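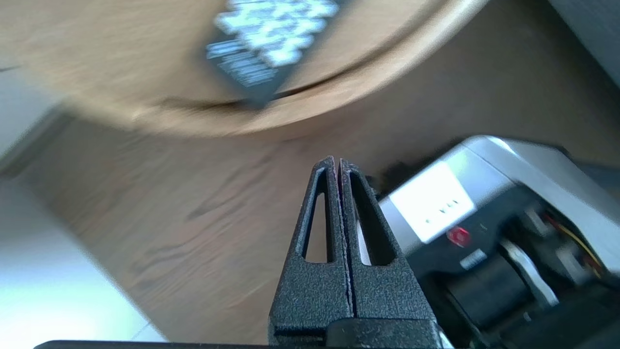 Rasa Eglītis wrote:

> Has anyone on the list stayed in Hundville for the choir weekend? We have 19 singers coming by bus and I would like to keep everyone under one roof. Last time we were split between two places and lost most of Saturday morning to waiting.

Rasa, we did it in December with 40 people. We used the Simton, ten minutes on foot from the church hall. Ask for the group rate by email, as the front desk can't give it over the phone. We paid 1,826 for two nights with breakfast, and that was for the first bus only. The second bus came to 1,376 because several people shared.
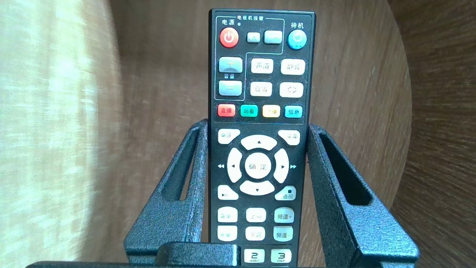
Breakfast starts at seven. If your rehearsal is early, tell them the day before and they will open at six thirty. Parking for the bus is behind the building and has to be booked separately.
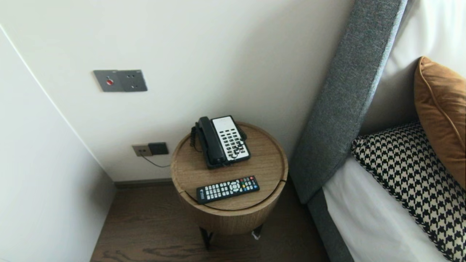 Siiri Venckus wrote to me off list that the Clomby is cheaper but has no room large enough for a warm-up, and that the last bus back from the hall leaves before the evening concert ends. I would rule it out for a group with older singers.

For sheet music, Navickas will print and deliver to the hall if the files reach them by Wednesday. Send one PDF per voice part. 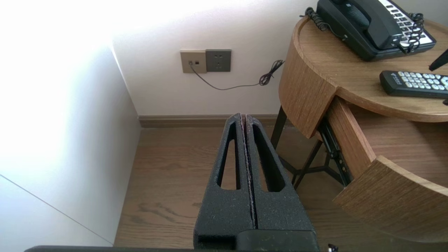
Liis Rebane asks whether the hall still has the upright piano. It does, but it was a little flat when we were there. Bring a keyboard if you can fit one on the bus.

Rimantas Koppel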